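Small Kitchen Appliances: Use, Cleaning and Care
Handout 4: The Toaster Oven
Tutor: Þórarinn Eyvindsson
29 Apr 2021
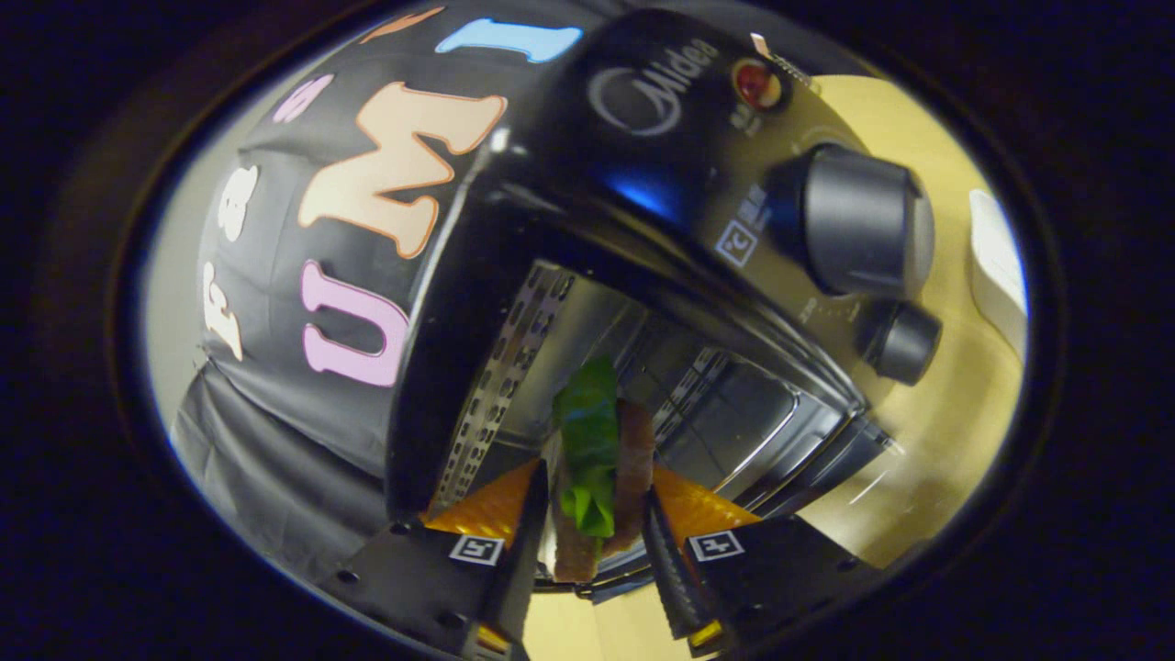
Last week's kettle session overran, so the descaling questions have moved to the end of this handout and the toaster oven gets the whole of the first hour. Please read section 2 before you come. Last term I assumed people had, and we all had a long talk about smoke.

1. What it is

A toaster oven is a small oven that people treat like a large toaster. Most of the trouble starts there. The cavity is small, the food sits close to the heat, and things brown faster than the packet says. If a recipe was written for a full-size oven, drop the temperature by 10 degrees and look in early. Then look in again.

The parts you need the names of: housing, door, cavity, wire rack, crumb tray (if fitted), control panel. "The hot bit" will not get you a mark in the written test.

2. Before you switch on

Look inside. People store things in ovens, and then other people turn the ovens on. In March a student in the Thursday group preheated a chopping board.

Check that the rack is level and pushed home on both sides. A rack that is in on the left and merely hopeful on the right will hold an empty tray perfectly well and tip a full one.

Leave clear space at the sides, at the back and above. The top is not a shelf, however much it looks like one.

3. Controls

Dials differ from one maker to the next, but you will normally find one for temperature and one for time. Read the markings before turning anything. The "°C" matters if you have copied your recipe from an American website, where 400 means something quite different and your biscuits will find out first.

A light on the panel may show power or heating, depending on the model. Look it up in the manual. And don't take an unlit lamp to mean that the metal is cool — the lamp has no opinion on the metal.

4. Cleaning

Unplug it. Let it cool completely. Then work in this order:

Take out the rack and soak it in hot water with washing-up liquid.
Tip out the crumb tray, over a bin and not over the spot you have just swept.
Wipe the walls of the cavity with a damp cloth. No wire wool on brushed steel, please. It scratches, and the scratches collect grease.
Use a soft brush on any perforated panel. Grease sits in the small holes, and pushing a cloth at them only moves it along.
Wipe the inside of the door last, with the cloth well wrung out.
Dry everything before the rack goes back.

Never spray cleaner straight on to the control panel. Spray the cloth. Knobs have gaps behind them, and liquid is very good at finding gaps.

5. Stickers and other decoration

This comes up every term. Puffy letters cheer up a black oven no end, and I'm not going to spoil anyone's fun, but the housing gets hot and glue softens. Keep them off the vents and the door, and peel off any that lift or go brown. Old glue comes away with cooking oil and patience. Wipe round the letters gently when you clean, as crumbs and dust gather along the edges.

6. For next week

Write half a page on the oven you have at home: what the dials say, how many rack positions it has, and when it was last cleaned. Estimates in years are accepted. Leave your sheets in the tray outside room 2103.

Descaling questions (carried over)

Vinegar or citric acid? Either. Citric acid smells less.
How often? When you can hear the kettle rattling, you have left it too long.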